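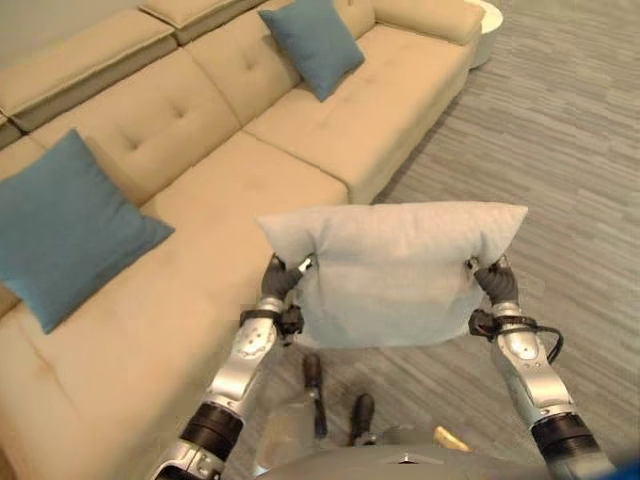 Start Aktuelles Wohnen Termine Kontakt

Kissen raus, Kissen rein -- die Sofarunde vor den Feiertagen

Lesezeit: 3 Minuten

Kurz vor knapp noch das Thema, nach dem im Dezember am meisten gefragt wird: Sofa. Besuch kommt, alle sitzen drauf, und ausgerechnet da sieht das Ding aus wie nach einem Umzug. Also schnell, in der Reihenfolge, wie wir es im Gemeinschaftsraum am Flellholm auch machen.

Alles runter. Kissen, Decken, Fernbedienung, was halt so liegt. Bei hellen Bezügen, sandfarben oder beige, sieht man jeden Krümel, bei einem Ecksofa sammelt es sich gern im Winkel. Fugendüse, niedrige Stufe, einmal die Nähte entlang. Dann erst den Teppich, sonst macht man den zweimal.

Kissen aufschütteln: links und rechts packen, zusammendrücken, loslassen, drehen, nochmal. Fünfmal reicht meistens. Die Ecken mit zwei Fingern rausziehen, sonst bleiben sie als Knubbel im Bezug hängen. Füllung klumpt? Bezug ab und von Hand auseinanderzupfen, vor dem Fernseher geht das ganz gut.

Waschen nur wenn's im Etikett steht. Bezüge auf links, Reißverschluss zu, Schleudern höchstens 800. Und bitte ganz trocken werden lassen vor dem Beziehen -- letztes Jahr roch bei uns ein ganzer Stapel bis Neujahr muffig.

Farben: Hellgrau auf Beige geht immer, matte Stoffe verzeihen mehr als glänzende. Wer's bunter mag, ein einzelnes dunkles dazu. Mehr als 7 Kissen auf einem Ecksofa und es sitzt keiner mehr drauf, die liegen dann eh am Boden.

Termin: Kissentausch am 8. Dezember, ab 17 Uhr bei Pesow im Hinterzimmer. Saubere Bezüge und Füllungen mitbringen, andere mitnehmen. Keine Federn bitte, zwei Leute haben Allergie. Teodoro Baluyot bringt die Nähmaschine mit und macht kleine Nähte gleich vor Ort, Reißverschlüsse nur nach Absprache. Garn ist da, in grau und beige, andere Farben selbst mitbrigen.

Die Liste mit den Füllungsgrößen kommt im nächsten Rundbrief, hab ich diesmal nicht mehr geschafft.

Kommentare (3)

Calimlim: Geht auch Schaumstoff beim Tausch? Hab noch zwei Platten im Keller.

Redaktion: Ja, wenn er nicht bröselt.

heidrun_k: Trockner auf niedrig mit zwei Tennisbällen, danach sind die Kissen wieder schön dick. Komme am Dienstag mit den Karierten!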